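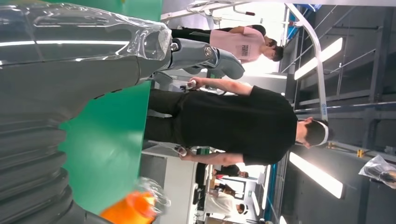 October, bench layout. Mirnen wants the work surface settled before the next round, so I went over the table this morning. The green top stays. It is flat, and an orange item is easy to pick out against it, even near the edge. The white tube framing over the area needs its joints checked — Þórarinn Briem has the key.

Search notes Go

Clearance from table edge to the nearest desk: 1644 mm before the move, 1676 after. Enough for a chair.
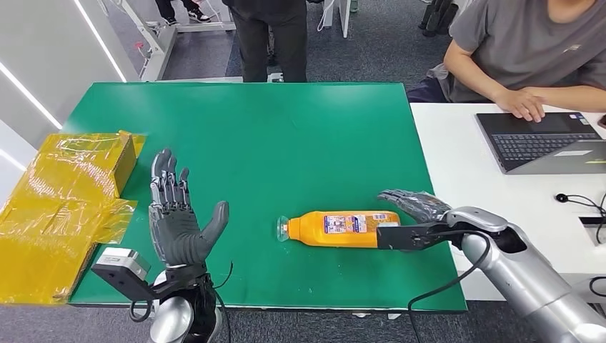
Desk height left as is. Kirsten asked for some 30 mm more at the back; not done yet. New top sheet on order from Vallico, item 2602.

Print this entry | E-mail this entry
Filed under: Benches and surfaces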